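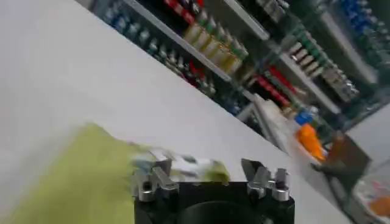 Opinion > History > Local lives

Print this page | E-mail to a friend

The trouble with worthy lives

I have spent most of the winter with the Handerau dictionary of local worthies, all 700 entries of it, and I trust it less than when I began.

The entries are short and they all march the same way. A man is born somewhere poor, crosses some water, opens a shop and is elected to something. He sits for a term or two, gives land for a church and dies respected. I don't doubt the dates. Somebody went through the registers and did it well. What I doubt is the word "respected", which turns up so often that it can't mean much more than "dead".

Take the entry for the Brandão family, grain dealers and later members of the assembly. Their four election wins are listed with the years. Nothing is said about who was allowed to vote in them, or who owed the family money at the time. The old ledgers from the Brandão store can be read by anyone who asks at the library in Zunia, and half the names on the nomination papers are in them. Perhaps these people simply liked their grocer. I should like to have been given the chance to wonder.

Defenders of the dictionary tell me it is a work of reference and has no business guessing. Fine. But leaving things out is a choice as well, and the compilers guess quite happily when it suits them. One councillor "retired owing to ill health" in the same month that the Juvico bridge accounts were called in. Was he ill? The source given is his own son's letter to the newspaper.

Then there are the wives, who get a surname and a count of children. I found 5 women with entries of their own, and two of those are there for having given a house to the town.

A new edition is promised, with 100 added lives. I suspect we shall get 100 more shopkeepers. I would happily swap the lot for longer notes on the ones we have already, with the debts put in, the lost elections too, and the plain words "we do not know" wherever they belong. The publishers want suggestions by April. I have sent mine and had a printed card back.

Shares: 4 | Comments: 5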